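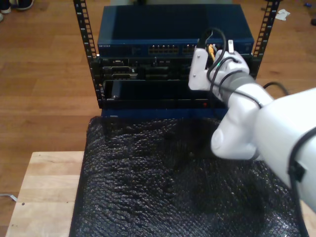 Has anyone used the Endside patching kit for a small rack?

Asked in: Automation and Robotics > Kits and Services
Asked 9/11/18 by rackmount_dee
3 answers

We have a small test lab in Sitville and we re-patch the same switches over and over. A person sits there pulling Ethernet cables out of one port and pushing them into another, and then does it again after lunch. I have been looking at the Endside patching kit, the one with the serrated finger pads, the wrist camera and the software license. We already own an arm that is on their supported list, so we would be buying the kit and not the whole package.

The sales page says it handles "standard network cabling" and leaves it at that. What I would like to know before I ask for a quote:

Does it hold a normal booted RJ45 plug well enough to push it all the way in? Does it cope with cables that are not put back in the same spot each time? How long did setup take you, and did you need one of their people on site?

Our rack is an open two-post frame and sits on a table. Budget for the kit is fixed, so if there are extra costs I would like to hear about them now.

Answer 1 – from Florin Cârstea
Marked as accepted

I have had the kit since June and use it for about the same job as you, so I will take your questions in order.

Grip. The pads are good. They are flat and white with fine teeth on the inside edges, and the teeth hold on the boot of the cable. You want them on the boot and not on the clear plug. If they ride up onto the plug they can squeeze the latch and then it will not click in. Endside ships a setting called boot offset for this. The default was too high for my cables and I had to lower it. 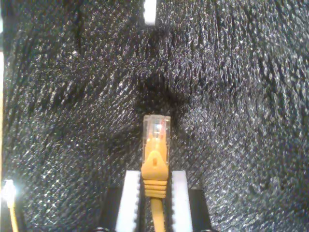
Yellow patch cable held by the boot, with the clear plug standing free above the pads.

With the offset right, the plug goes in and latches most of the time. I ran 22 insertions in a row as a check and 19 latched. Of the other three, two were in the port but not clicked, and one missed the port and the arm stopped by itself. The software does not know the difference between "in" and "latched" unless you turn on the pull test, which adds a few seconds to each cable. Turn it on.

Boots matter. Ribbed ones with a cover over the latch were fine. Thin slip-on boots turned in the grip, and cables with no boot at all were not worth trying. I threw out the odd ones and bought a single type.

Picking up loose cables. This is the weak part. If the cable hangs in a holder the kit finds it without trouble. If it is lying on the table it depends a lot on what is under it and on the light. My advice is to sort out the light first. Strong light from one side washes out a pale tabletop, and anything dark and shiny gives the camera a lot of small bright spots to look at.
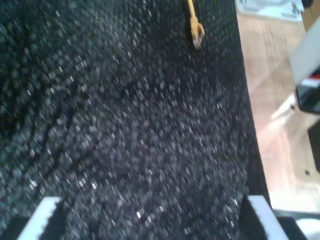 The manual suggests a plain matte mat, which I would count as one of your extra costs, although a cheap one will do. A lamp you can move is the other. After that, recalibrate. You have to do that any time you shift the rack, even by a little, and on a table it does shift. Clamp it if you can.

Setup took me 10 working days from opening the box to running without watching it. I did not pay for the site visit. The manual is clear up to the camera calibration and then gets thin, so I used email support for that part. They answered the next day each time.

One more thing on cost – the license is per arm and renews each year. The pads wear out too. Mine still hold but the teeth are less sharp than they were. Endside says to change them after 1000 cycles.

Would I buy it again? For fixed ports and one type of cable, yes. For a mixed box of old cables, no.

Answer 2 – from tcole_lab

Look at Punura as well. They do it as a service, they bring the arm and take it away again. We got a quote and it was more than we wanted to spend, so I can't tell you how well it works. The quote was free.

Also watch the cable on the arm itself. Whatever you have, leave enough slack at the wrist or it will pull when the last joint turns.

Answer 3 – from Bhat

does it do fiber

Comment on Answer 3, from Florin Cârstea

No. The pads are made for RJ45 only. There is a fiber option listed on the Endside site but it has said "contact us" for as long as I have been looking at it.

Comment on Answer 1, from rackmount_dee

Thank you, this covers it. I did not know about the yearly renewal and it was not in the first email they sent me. I will ask for it in writing. Our cables all have the ribbed boots, so we should be all right there. Do you have the pull test force at the default?

Comment on Answer 1, from Florin Cârstea

Yes, default. I tried it one step higher and it moved the rack.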